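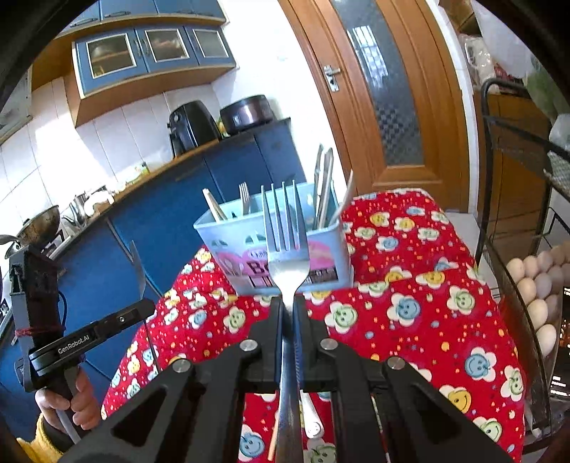
Home collectors FAQ - Kundus table tasks

Read before you message us pls. Most of it's in here.

What counts as one example?
One piece of cutlery, table to caddy or caddy to table. Start with grippers open, end with grippers open. 8 seconds is fine. Longer is fine too.

How many do you need from me?
140 per kitchen. If you stop at 134 we still take them, but the kitchen stays open in Trudow until the last ones come in.

Do I have to use both hands?
Yes, hold both grippers the whole time. One can just wait. Don't put it down halfway thru, start over instead.

I dropped the fork. Delete it?
No. Pick it up with the gripper, carry on, tag it "recovered". If you used your fingers, tag it "bad" and redo.

Should I clear the kitchen first?
No. Leave the counter how you have it. Patterned tablecloths are good, we have way too many plain white tables from the Rimska round.

Can I do the same fork over and over?
3 times in a row max, then swap. Spoons, knives, small forks. Change the angle you grab from. Handle, neck, whatever works.

Fast or slow?
Normal speed. Like setting the table. People go slow at first and the model learns to go slow, we had to throw out half of July for that.

Sharp knives?
Table knives only. Nothing from the knife block.

Upload keeps hanging at the end
Known problem, Furtado app only. Leave it open overnight on wifi. Dont reinstall, you lose the queue.

Who checks my examples?
Leopold Prantl goes through the first batch from every new kitchen and sends notes. After that its spot checks.

When do I get paid?
After the kitchen closes in Trudow. Tags missing = delay.

Still stuck?
Use the message button in Trudow, include your kitchen number. Replies before 4 pm mostly.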